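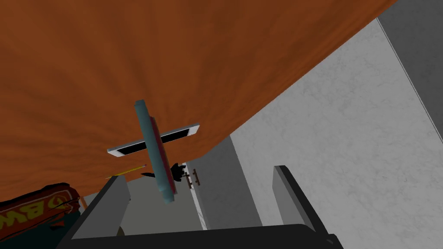 ## Pinces, simulateur et mauvaise foi : Prevomska départage ses candidates

En juin, le petit monde de la préhension robotisée a pour habitude de publier des vidéos où tout se passe bien. L'atelier Prevomska, installé à Nonthorpe, a choisi une autre voie et diffuse les résultats complets d'un comparatif entre deux pinces parallèles, ratages compris. Le document fait 79 pages. On y apprend beaucoup de choses sur les crayons.

Le principe tient en peu de mots. Deux pinces à deux doigts, l'une conçue en interne et baptisée Limsakul, l'autre achetée à Cidport, un fournisseur qui n'avait rien demandé. Un même bras, un même contrôleur, un appartement simulé avec ses couloirs et ses surfaces à texture de bois, et 800 essais de saisie pour chacune. Les objets vont du cylindre bicolore au crayon jaune, en passant par un paquet rouge à la surface froissée qui a valu à l'équipe ses plus longues réunions.

Le crayon, donc. Posé seul sur un plateau dégagé, il ne pose de difficulté à personne. Glissé au milieu d'autres objets, il devient une affaire de patience : la pince Cidport ouvre large, descend, et emporte volontiers un voisin. La Limsakul, dont les doigts sont plus fins, s'en tire mieux, à condition que le contrôleur veuille bien l'orienter du premier coup. Il ne le veut pas toujours.

« On m'a demandé laquelle était la meilleure. J'ai répondu que ça dépendait du cylindre, et on m'a redemandé laquelle était la meilleure », raconte Surachet Thepsuriya, qui a conduit la campagne et rédigé l'essentiel du rapport. Sa réponse officielle occupe un tableau de deux pages en annexe, avec une légende de couleurs qu'il reconnaît avoir changée trois fois.

Pour ceux qui n'iront pas jusqu'à l'annexe, voici le classement tel qu'on peut le résumer sans se fâcher avec Cidport :

- **Objets longs et ronds** : avantage Cidport, dont les faces plates tiennent mieux le cylindre quand il est pris en biais.
- **Objets minces** : avantage Limsakul, assez net pour que le rapport y consacre un chapitre entier.
- **Emballages souples** : match nul, au sens où aucune des deux n'a de quoi se vanter.
- **Objets plats, type tablette** : saisie possible par la tranche avec les deux modèles, impossible par le dessus. On s'en doutait un peu.

Sur l'ensemble de la campagne, la Limsakul totalise 600 prises réussies sur 800. Le score de Cidport figure aussi dans le rapport, mais les deux entreprises sont encore en discussion sur ce qu'il convient d'appeler une prise réussie, et l'on nous a priés d'attendre la fin de l'échange. Le critère retenu par Prevomska est de garder l'objet entre les doigts pendant un trajet de 80 centimètres. Cidport estime que l'objet devrait surtout avoir été soulevé, et que le reste relève du transport.

La deuxième partie du comparatif est plus inattendue. Après les essais sur plateau, l'équipe a envoyé le robot mobile chercher un objet au sol, dans un couloir étroit, bras tendu vers l'avant. L'exercice n'avait rien à voir avec la forme des doigts, du moins sur le papier. Il s'agissait de vérifier que le contrôleur savait gérer à la fois la base, le bras et des murs assez proches pour limiter les fantaisies.

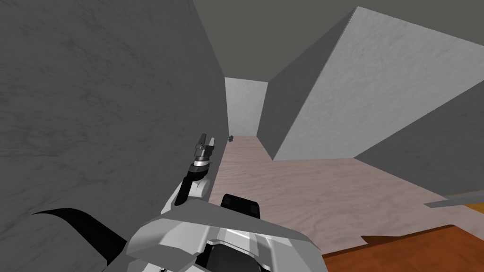

C'est là que les deux pinces se sont retrouvées à égalité, et pas dans le sens espéré. Une part importante des échecs relevés dans le couloir survient avant toute tentative de saisie : le planificateur juge le passage trop serré, replie le bras, recule, réfléchit, puis recommence. Thepsuriya a relevé un essai où la manœuvre s'est répétée jusqu'à l'expiration du délai, sans que le robot touche quoi que ce soit. L'essai est classé « sans collision », ce qui est exact.

Le rapport consacre ensuite quelques pages aux points de vue des caméras. Avec une vue prise au niveau du poignet, les doigts restent visibles et l'objet aussi, tant qu'il se trouve entre eux. Avec une vue placée plus haut et en retrait, on surveille mieux les murs, mais un petit objet sombre à l'autre bout d'un couloir n'occupe plus grand-chose dans l'image. L'équipe recommande de combiner les deux. Elle recommande aussi de ne pas changer de réglage en cours de campagne, et le ton du paragraphe laisse penser que quelqu'un l'a fait.

Reste la question que Prevomska traite avec une certaine pudeur : tout ceci s'est passé dans un simulateur. Les frottements y sont ceux qu'on a bien voulu y mettre, et le plastique froissé s'y froisse selon les convictions du moteur physique. Les auteurs le rappellent dès l'introduction, puis à chaque chapitre, puis dans une note de bas de page qui renvoie à l'introduction. Une campagne sur matériel réel est annoncée à Nonthorpe pour la suite, avec les mêmes objets et un budget crayons que l'on imagine confortable.

Cidport, de son côté, fait savoir que son modèle a été testé avec une configuration d'ouverture qu'elle ne conseille plus. Prevomska répond que c'était celle de la notice. Une nouvelle notice serait en préparation.

Le rapport peut être obtenu sur simple demande auprès de l'atelier, tout comme les journaux complets des essais. Pour ces derniers, Thepsuriya suggère de commencer par ceux du crayon et de garder le couloir pour un jour où l'on est de bonne humeur.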